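How I get our robot arm ready for work

Hi, I'm Florence! I look after a robot arm at Netcombe, and every morning it gets a checkup from me – a bit like going to the dentist.
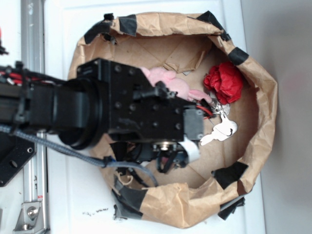 Reading time: 2 minutes

My arm picks things up with the black fingers at the end. Today it has a pink plush toy and some keys to practice on! First I look at the cables and the zip tie. Then I check the screws, and I press down the tape around the paper bowl.

Want to help a grown-up with a robot? Switch it off first – always!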